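Stellside Residents Association
Minutes of the January meeting
Held in the ground floor lounge, Stellside, Monday, 7:00 p.m.

Present: Blandine Gilbert (chair), eleven residents, and the building manager from Skulitz.
Apologies: units 14, 22 and 31.

1. Minutes of the last meeting
Accepted with one correction. Under item 4, "east stairwell" should read "west stairwell." The east stairwell was painted last spring and is not part of the current work.

2. Matters arising
The bike room lock has been replaced. Residents who have not picked up a new key can get one at the office on weekday mornings. Old keys should be handed in at the same time.

The loose handrail on the second floor landing is still loose. Skulitz reported that the first repair did not hold because the wall plug was too small. A longer fixing is on order. The manager will put up a note until the work is done.

The letter to the city about the streetlight outside the main entrance was sent. No reply so far. Blandine Gilbert will call.

3. Water shutoff and riser replacement
This item took up most of the meeting.

Skulitz presented the plan for replacing the hot and cold water risers on the north side. The pipes are original to the building and have leaked twice in the past year, both times between the third and fourth floors. The contractor is Drarel, which also did the boiler room. Work will go one stack at a time, starting with the kitchens and moving on to the bathrooms.

Each stack will be without water from 8:30 a.m. to 4:00 p.m. on working days. Water will be turned back on every evening. Drarel expects each stack to take 5 working days, plus a day for closing up the walls. Painting is not included in that time.

Access is through the wall behind the kitchen sink. In most units this means taking out the back panel of the sink cabinet. In the corner units the pipe runs in a boxed section beside the pantry, and the box will have to be opened from top to bottom. Residents are asked to clear the sink cabinet and leave three feet of open floor in front of it. Countertops do not need to be removed in any unit.
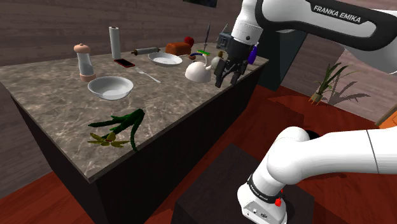
Question from unit 9: Who pays if a tile gets cracked when the wall is opened?
Answer from Skulitz: The contractor pays for any tile outside the marked cut line, and the association pays for anything inside it.

Unit 9 asked for this to be put in writing before work starts. The manager agreed to add it to the notice.

Unit 17 asked about matching older tile that is no longer made. The manager said Drarel will try to lift tiles whole and set them back. Where that fails, the owner will be offered a plain white tile or a credit of $225 toward a tile of their choice. Several residents thought the credit was low. After some discussion it was agreed to leave the figure as it is for now and look at it again if there are more than a few cases.

Unit 26 works nights and asked for notice of drilling hours. Drilling will be kept to between 10:00 a.m. and 2:00 p.m. where possible. The manager could not promise this for the first day on each stack, when the old pipe is cut out.

Unit 4 asked whether the shutoff valves under the sinks would be replaced too. They will be, at no charge to owners. Owners who have put in their own valves and want to keep them should tell the office before their stack is started.

Motion: to accept the Drarel schedule as presented, with the tile wording added to the notice. Moved by unit 12, seconded by unit 9. Carried, ten in favor, one against, one abstaining. Unit 17 asked that the vote against be recorded as theirs — the objection is to the credit and they have no complaint about the schedule.

4. Laundry room
The card reader on the second dryer keeps rejecting cards. Etim, who service the machines, have been out twice and now want to replace the whole reader at $560. The manager has asked them to quote for a repair as well. Residents who lost money on a card should write the date and amount in the book by the door.

There was a request to open the laundry room until 11:00 p.m. Unit 3, which is directly above, objected. Hours stay as they are.

5. Storage cages
Two cages on the lower level have no name on them and have not been claimed. A notice will go up for the whole of next month. After that the contents will be moved to the office store and the cages offered to the waiting list.

Residents were reminded that paint, propane and car batteries cannot be kept in the cages.

6. Budget
The manager passed around the quarterly figures. Heating is over budget and snow removal is under. The repair fund will cover the riser work without a special assessment.

Motion: to move $500 from the snow removal line to general repairs. Moved by unit 20, seconded by unit 4. Carried, all in favor.

7. Other business
Unit 11 reported that the front door is slow to close in cold weather. The manager will have the closer adjusted.

Unit 20 asked that packages not be left on the stairs. The shelf by the mailboxes is full most afternoons, and a second shelf was suggested. The manager will measure the wall and report back.

Meeting closed at 8:50 p.m.

Actions
Skulitz: add tile wording to riser notice and deliver to all north side units; handrail; door closer; Etim repair quote; measure for shelf.
Blandine Gilbert: call the city about the streetlight; post notice on unclaimed cages.
Owners with their own sink valves: tell the office.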